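Sorting parts, one bin at a time: a conversation with the Hevis robotics club

Zamfira Olteanu started the Hevis robotics club in January with a borrowed workbench and a list of names on the back of a timetable. She teaches electronics at the college during the day and stays on for the club twice a week. When I visited, her students were getting ready for the Plaleck round, a contest for school and college teams in which a robot has to put together small kits of parts and lay them out for inspection.

"The task sounds dull when you read it," she said. "You have four bins and a tray. The robot takes one thing from each bin and puts it on the tray. A small child could do it. Then you try it with a wire."

Wires are what she and the students talked about most. A block or a bottle stays the same shape when it is picked up. A wire bends, rolls over, or catches on whatever is next to it. The rules for the round include circuit boards, connectors and bundled cables, and the team chose to practise on all of them from the start.

"We could have done the easy parts first and got a good score to show the head," Olteanu said. "I didn't want that. They would have written code that only worked for easy parts, and then thrown it away in the spring."

Cauã Batista is in his second year and looks after the arm's movements. He joined because a friend needed a lift home after the meetings and he was tired of waiting in the corridor. He now writes most of the club's notes.

"My first version went straight down, closed, and came straight up," he said. "With a board that's nearly all right. With a harness you get one end in the air and the rest of it dragging over the side of the bin. So now it goes up a bit, stops, and then moves across. It's slow but it gets there more often."

He keeps a log of every attempt. The number on the last line was 1478 when I looked. Each entry has the part, the bin, the result and a short remark, and many of the remarks just say "dropped".
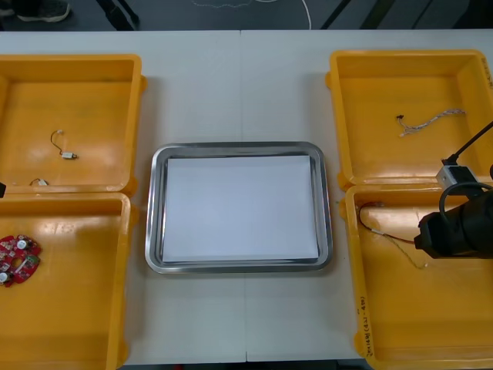

Words and photo: Mladenović, for the Sotora newsletter
Aug 9, 2025

The layout on the table is the one the team has settled on: yellow bins on both sides and a steel tray between them, with a sheet of white paper laid flat in it. Batista said the paper was his idea. The bare metal threw back the light from the ceiling and the software kept seeing parts that were not there.

"I tried tape, I tried turning the lights off, and then I just put paper in," he said. "It cost nothing. We go through a few sheets a week."

The bins shine too, he admitted, and that problem is still open. He has a fix that works in the evening and fails in the afternoon – he thinks it is the window.

I asked Olteanu how much she helps. She said she shows them how to stop the arm safely, checks the wiring, and after that mostly asks questions. In the club's third month the students spent 3 meetings on a fault that she had spotted in the first few minutes.

"It was a loose screw on the mount. I could see it moving," she said. "They were rewriting the code. I did wonder about saying something. But they found it, and they check the screws now before every session without being told."

Batista remembers it less fondly. "She could have said," he told me.

The team's best run so far is a full tray in 197 seconds with nothing dropped. Batista would like to bring that down before the contest, and Olteanu would prefer that they do it again at the same speed first. They had not agreed on this by the time I left, and the arm was being set up for another go at the harness.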